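Teaching the yellow arm, week whatever

20/04/2022

So I finally got my evenings back and what did I do with them? I spent them steering a robot arm that lives inside my computer. The project is called Perdale (don't ask, I named it after a street I used to live on) and the whole idea is that I show the arm how to pick something up, over and over, until there's enough for a model to copy me. No code for the actual moves, just me with a controller in each hand, squinting.

I started out on a plain gray floor with a box on it and got bored in an hour. Now I have a proper little room, with a filing cabinet and a cart and scuffs on the floorboards, and I'm way too fond of it. The stuff on the table gets shuffled between runs, so I never quite know what I'm going to be reaching for.
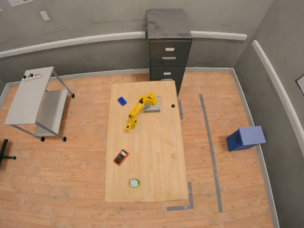 Gripper open, still making up my mind.

The thing I keep learning is how bad I am at going slow. When I reach for a cup in my kitchen I don't think about my wrist at all, but with the controllers every wobble gets recorded, and then the model learns the wobble! I trained on my first batch back in March and the arm did this nervous little shimmy before every single grab. That was me. That was my shimmy. I threw the lot out and started over.

Since then I've done 2370 demos, which sounds like a lot until you see how many got binned. I toss anything where I stop and think for too long, and anything where I bump something on the way in. What I do keep now are the runs where I miss, back up and get it on the second try, because otherwise the arm has no clue what to do after a miss. Adding nearly 70 of those helped more than anything else I tried all spring.

I also moved the viewpoint around a lot. From straight overhead I can line up left and right just fine, but height is pure guesswork, and I kept driving the fingers into the wood. A lower angle fixes that and then of course I lose track of what's behind the arm.

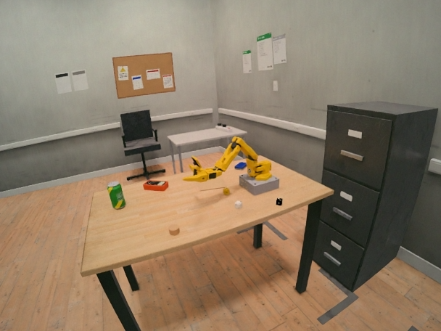 Corina Steiner wrote in after my last post to say I should try moving the arm by hand on real hardware before I get too used to the controllers, because you feel the contact and stop overshooting. She learned that way on a Geerts at work and says two afternoons of it changed how she steers in sim too.

I believe her, I just don't have an arm to push around (or a table that would survive it). If anybody near Bovorlow has one and doesn't mind a visitor, my email is in the sidebar. Meanwhile I'm going back in to redo the small round things, which I still drop way too often.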